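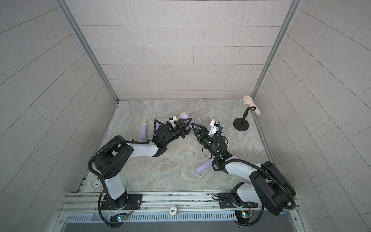
Golnar Taheri asked first of all if the price in the new offer from Ivard is for the complete two-arm kit or only for the arms, as in the January offer it was not possible to understand this from the text. She said that a low price is of little use to us if the rail and the boards must be ordered separately afterwards.

Minutes of the meeting on the Fodine two-arm kit
Hesside Workshop, small meeting room
11 April 2019
Present: Golnar Taheri (chair), Hicham Benkirane (minutes), three members of the teaching staff, one person from purchasing
By telephone for items 1 to 3: the sales contact of Ivard

The minutes of the January meeting were accepted with one correction. Under item 4, "rental" must be read as "trial".

1. Price and content of the offer

Ivard confirmed that the offered price is 1620 per kit, without tax. It contains both arms with their grippers, the rail, the mounting plates, the boards for each arm and the cables. The tiled enclosure does not belong to the kit. Ivard can supply a drawing of it free of charge, but they do not sell it and do not give any guarantee on it.

Purchasing asked if the price is the same when we order a second kit later in the year. Ivard answered that the price is held for three months and after this time a new offer is needed. Purchasing would like to have this in writing. Ivard will send it.

Transport was not in the offer. It is 71 for each delivery, regardless of the number of kits in it. It was remarked that two kits should therefore be ordered together if we decide for two.

2. Experience with the trial kit

Hicham Benkirane gave a short report. The trial kit was set up by two of the staff with the printed guide from Ivard. The mechanical part went well. Both arms are bolted to the same rail, and this was found to be a good solution, because the distance between them stays the same when the whole assembly is lifted and put on another bench.

The software part took more time. The guide describes an older version of the setup program and the menu names are different now. One step, where the left and the right arm are given their addresses, is missing completely. If both arms have the same address, the program shows only one of them and gives no error message. We lost an afternoon with this.

In the handover exercise, one gripper holds a cylinder and the other gripper has to take it. The students liked this exercise the most. It was more difficult than expected, and the usual mistake was to close the second gripper too early. The staff suggest to begin with simple picking from the floor with one arm only, and to start with the second arm in the next lesson.

A question was asked about the cables. The black corrugated cable runs outside of the arm, from the gripper back over the shoulder housing and down to the base. In some positions of the arm the loop is large. The staff wished to know if it can catch on the other arm. Ivard said that the loop must not be made shorter, or the wrist cannot turn fully, but that a clip can be put on the upper link. The clips are a small extra part and Ivard will add a bag of them to the order without cost.

The low voltage boards on the lower panel were also discussed. They are open to the front. For adults this is acceptable. For the school groups we want a cover. Ivard does not have one in their list. We can cut a clear one in our own shop, provided the ventilation slots remain free.

3. Service contract

Ivard offers two levels of service. The basic level is repair by post. The higher level includes a replacement arm while the damaged one is away, and help by telephone during office hours.

Golnar Taheri wanted to know how long a repair takes at the basic level. Ivard did not wish to promise a number of days. After some discussion they agreed to write "two weeks after arrival at our workshop" in the contract, without a penalty if it becomes longer. The chair noted that she is not fully satisfied with this.

Gripper fingers are considered as wearing parts and are not covered at either level. The staff asked for the files so that we can print the fingers here. Ivard will check internally if the files may be given to customers. The sales contact left the call after this item.

4. Comparison with the Rezaei kit

The Rezaei kit was already looked at in January and only the open points were discussed. Its guide is clearly better, and there is a teacher version with solutions. On the other side, it has one arm only, and a second arm must be mounted on a frame that we would have to build. Two of the staff prefer it in spite of this, for the reason that beginners' courses do not need two arms. The third has the opinion that the handover exercise is exactly what the participants come for.

No vote was taken. It was agreed that the beginners' course can be given with the Fodine kit using one arm, so that one type of kit is sufficient for all courses.

5. Decision

One Fodine kit will be ordered now, with the basic service level. The decision about a second kit will be made before the held price ends. The remark about shared transport was repeated by purchasing, and it was accepted that we may pay the delivery twice.

The trial kit stays with us until the ordered one is delivered and checked.

6. Tasks

Purchasing: obtain the written confirmation of the price and of the repair time, then place the order.
Golnar Taheri: ask Ivard again for the finger files and for the corrected page of the guide.
Hicham Benkirane: write a one-page note about the addresses of the arms and keep it with the kit.
Teaching staff: make a drawing for the clear cover and send it to the shop.

7. Other points

The key of the storage cabinet in the robot room is missing again. Whoever has it is asked to bring it to the front desk.

The date of the next meeting will be sent by e-mail when the answer from Ivard is here.

Minutes: Hicham Benkirane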